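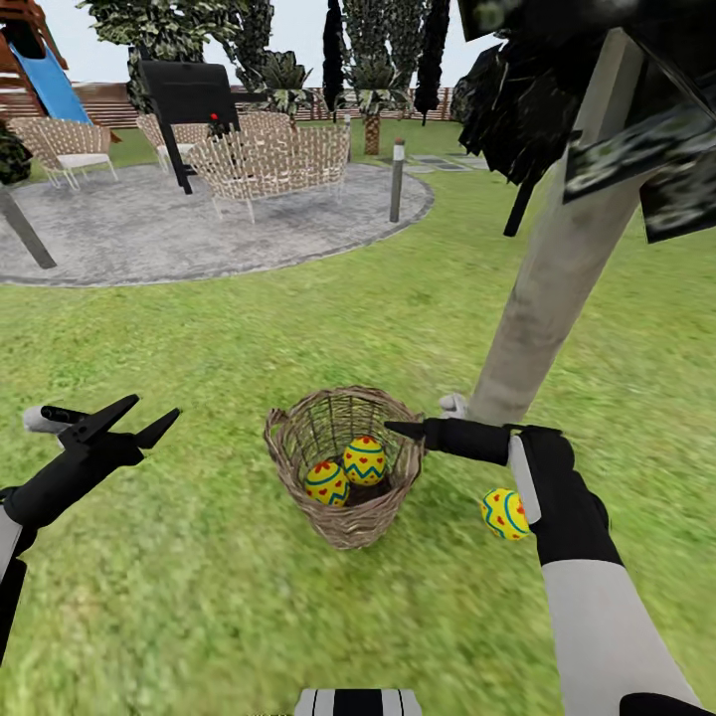 Feren catch-up, March — my notes, so blame me for the gaps

In the room: Kosmas Zervas, me (Rafail Alexiou), two from Bokateck on the line.

Kosmas kicked off with the egg basket task. We're at roughly 3000 simulated demos across the whole backyard set, and he reckons the two-arm ones are still the thin spot. I said I'd happily do more teleop, but my wrists want a break after 40 minutes. Agreed: shorter sessions, 15 demos each, then swap.

We went back and forth on near misses. Bokateck would like them kept and labelled — I was on the fence, Kosmas was keen, so they stay in. I'll write up the labels.

Lawn colour and basket position get shuffled next round. The tree stays where it is for now.

To do: Kosmas fixes the reset bug. I re-record the 8 demos with the laggy left gripper. Bokateck sends over the new export script.

Wrapped up just before lunch.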